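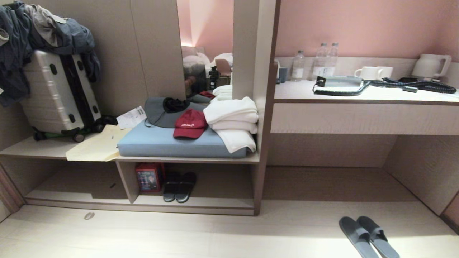

What is the Plata list?
Plata is a mailing list for people who live with panic attacks, and for their families. Members write to one address and everybody on the list receives the message by e-mail. It is free of charge and there is no advertising in the messages.

How do I subscribe?
Send an empty message to the subscription address on the contact page. The program will answer with a letter that contains a confirmation code. You reply to this letter without changing the subject line, and then you are a member. If the code is not used in 168 hours it expires and you must ask for a new one.

I replied to the confirmation letter but I receive nothing. What is wrong?
Most often the mail program has added something to the subject line, or the letter was answered from a different address than the one which was subscribed. Please try one more time from the same address. Some free mail services also put our messages in the bulk folder, so look there too.

What is the difference between Plata, Jelby and Tedley?
Plata is the main list, for any subject that has to do with panic. Jelby is a smaller list for parents and partners, and people who have panic attacks themselves are asked not to subscribe to it, so that relatives can speak freely. Tedley is the weekly digest. It contains a selection of the best messages from Plata, with names removed, and you can read it without being a member.

Can I use a name that is not my own?
You can, and many do. We only ask that you keep the same name all the time. It is confusing for others when a person they have been writing to is suddenly called something else.

How many messages will I get?
This depends on the season. In October the list carried 3766 messages, which is the highest number we have had in one month. If it is too much for your mailbox, you can switch to daily mode and receive everything in one long letter every evening. Instructions are at the bottom of each message.

Are there doctors on the list?
There are some members who work in health care, but they write as private persons. Nothing on the list is medical advice. Please do not start, stop or change a medicine because of something you have read in a message – talk first with the doctor who prescribed it.

I am in crisis right now. Should I write to the list?
Please call your local emergency number or a crisis line in your country first. The list is read by people in many time zones, and your message can wait several hours before somebody sees it. You are welcome to write to us afterward.

Why did my message not appear?
The first messages from every new member are read by a moderator before they go out. There are six moderators and all of them do this in their free time, so it can take until the next day. Messages with attachments are always stopped. If you want to share a long text, put it on a web page and send the link.

May I recommend a book or a program that helped me?
You may, if you do not earn money from it. Offers of paid courses are deleted and the sender is removed from the list.

Is there an archive?
The archive is called Bratu and it is open only to members. The password is sent in the welcome letter. Search engines have no access to it. If you regret a message, write to the moderators within seven days and we will take it out of the archive, but we cannot take it back from the mailboxes of other members.

How do I leave the list?
Send an empty message to the unsubscribe address on the contact page, from the address you subscribed with. You do not have to explain why. You can also pause your subscription during a vacation – write "pause" in the subject line, and "resume" when you are back.

Who is responsible for this page?
The page is kept by Folke Midtbø. Corrections are welcome, also corrections of the English.

Last changed Dec 17, 2003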